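My brother-in-law Noel Espiritu puts clips together for a living, more or less. He works a bench at Busska, and on a good shift he snaps about 1278 pairs of plastic halves around pipe, talking the whole time about his tomatoes. So when people ask me whether the machines are ready to take over the shop floor, I think of Noel's thumbs before I think of anything else.

I've been reading up on this since June, and I'll admit I'm fonder of robots than I used to be. They lift, they weld, they carry boxes all night long. But give one two little curved pieces, white on a white table, and ask it to join them, and you've got yourself a hard afternoon.
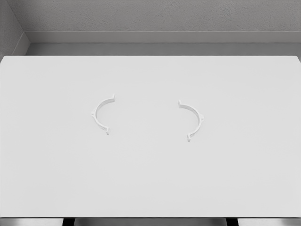
Noel feels the hook catch before he hears it - he told me so over supper, and I believe him. If one half sits crooked, he gives it a nudge and goes on with his story. A machine has to find the edge, judge the angle, and push hard enough but no harder, and simulated practice only carries it so far toward a real bench with real crumbs on it.

I do think they'll get there, and I hope Noel gets to pick what he does next when they do. My guess is 20 years for the fussy jobs, and longer for my laundry.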